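Guides > Kitchen > Surfaces > Polished stone

December — by the Sevbridge surfaces desk

Search this site Go

Choosing a sponge for polished stone

Use plain cellulose for daily wiping. Keep any sponge with an abrasive layer off the polish — it can dull the finish. Sort by backing before starting; color is not a reliable guide to grade.
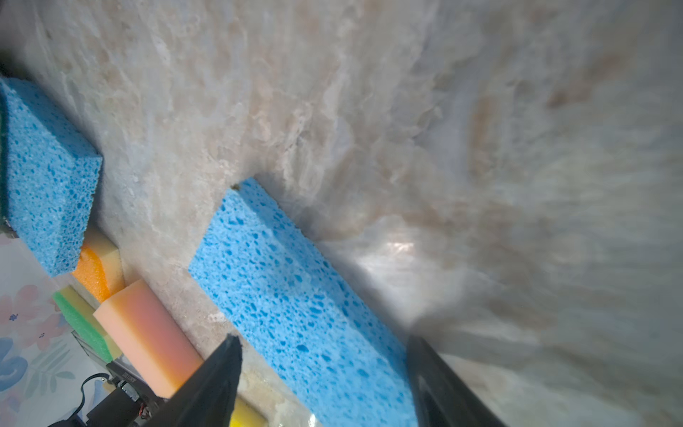

Wiping down

1. Mix 15 ml of pH-neutral cleaner into 3000 ml of warm water.
2. Wet the sponge and wring it out.
3. Wipe in straight, overlapping passes.
4. Rinse with clean water and dry with a cloth. Check for streaks at a low angle to the light.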